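Packing medicines for a trip, how do you do it?

Manaia Tawhiri
Posted in Travel and Home

Hello all. In May I go to my sister in Munthorpe for 90 days and I must take my tablets and some small bottles with me. Last time I put everything loose in the suitcase and one cap opened, so my shirts were sticky. Is a normal plastic bag enough, or should I buy a hard case?

Nikau Lowther
hard case. end of story

Fletcher Harawira
I travel often for my work and I never bought a case. A bag is enough if you close it well. Turn every cap tight, put the bottles upright, and keep the boxes with the paper inside – you may need to show the name of the medicine. Carry it in your hand luggage.
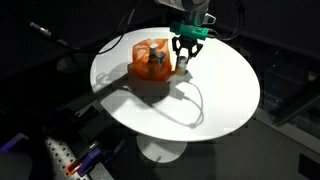 Thin bags have one weak point, they tear easily at the corners, so I use two, one inside the other. I also prefer a bag with color that still lets you see inside. With an orange one like this you find the small bottle and the blue and white box without taking all out, and a bottle still standing next to the bag on the table is easy to notice before you leave. For 90 days please ask your pharmacy early, mine in Ernby needed more than one week.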